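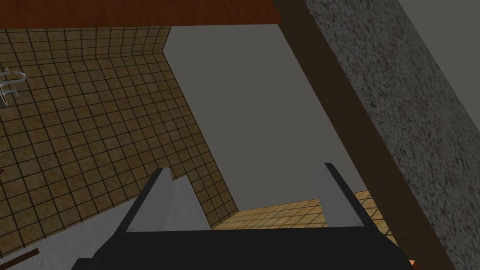

## 4. Loading and Scheduling a Pre-Show Reel

This section covers loading advertising spots and trailers onto the Flelari pre-show server, building a reel, and assigning the reel to a screen. Complete the network setup in Section 3 before you start. Feature films are not handled by this server and must be loaded through your main playback system.

### 4.1 Before you begin

You need:

- an operator or manager login (guest logins can view reels but cannot change them)
- the delivery drive or download code from your ad supplier
- the booking sheet for the week

The server accepts spots, trailers, and still slides. The library holds up to 3,475 items, including expired items that have not been purged. When the library is full, the import stops at the last complete item and the remaining items are listed in the import log.

**Note:** Bookings made through Cosier arrive with the rating and the start and end dates already filled in. Bookings from other suppliers must be entered by hand in step 6 below.

### 4.2 Importing items

1. Log in and open **Library > Import**.
2. Connect the delivery drive to either port on the front panel, or select **Code** and type the download code. Codes are case-sensitive.
3. Wait until the drive name shows in the source list.
4. Select the items to import. To select a whole booking, check the box next to the booking number.
5. Press **Import**. The status light blinks green during the copy and stays green when the check is complete.
6. Open each new item and confirm the title, rating, running time, and dates. Fill in any blank field marked with a red bar.
7. Press **Save**, then **Eject**.

**Caution:** Do not remove the drive while the status light is blinking. An interrupted copy may leave a damaged item in the library. Damaged items show in gray and cannot be added to a reel. Delete them and import again.

If error 559 is displayed, the item has failed its integrity check. Repeat the import once. If the error returns, request a new copy from the supplier and quote the booking number.

### 4.3 Building the reel

1. Open **Reels > New** and enter a name. Names can contain letters, numbers, and hyphens. Spaces are converted to hyphens.
2. Choose a template. The Bellano template places local ads first, national ads second, and trailers last. The Open template has no fixed order.
3. Drag items from the library into the reel.
4. Set the light cue. By default, house lights go to half at the first trailer.
5. Set the sound level for each block. Trailers are normally played at the level printed on the booking sheet.
6. Press **Check Reel**.

The check reports the following:

| Result | Meaning | Action |
|---|---|---|
| Pass | All items can be played | Continue to 4.4 |
| Rating | An item is rated above the feature | Remove or replace the item |
| Clash | Two rival brands are in the same block | Move one item, or confirm |
| Date | An item is outside its booked dates | Remove the item |

A Clash result is a warning only. Many car and soft drink bookings include a separation clause, and this is shown on the booking sheet under "Terms." The same clause can apply to brands that appear inside the feature itself. The server cannot detect these. Enter them under **Feature > Brand List** if you want them included in the check.

### 4.4 Assigning the reel to a screen

1. Open **Schedule** and select the screen.
2. Select the showings. Hold **Shift** to select a range.
3. Choose the reel and press **Assign**.
4. Confirm that the start time shown is earlier than the feature start time by at least the full length of the reel.

Changes made less than 2 minutes before a showing are held until the next one.

**Note:** Holiday reels saved in December keep their original end dates when copied. Reset the dates on the copy before assigning it.

### 4.5 Play reports

The server writes a play report at the end of each business day. To send reports automatically, open **Reports > Delivery** and enter the address given by your supplier. Sites using Soltani billing must also enter the site number. Reports that cannot be sent are stored and retried every hour.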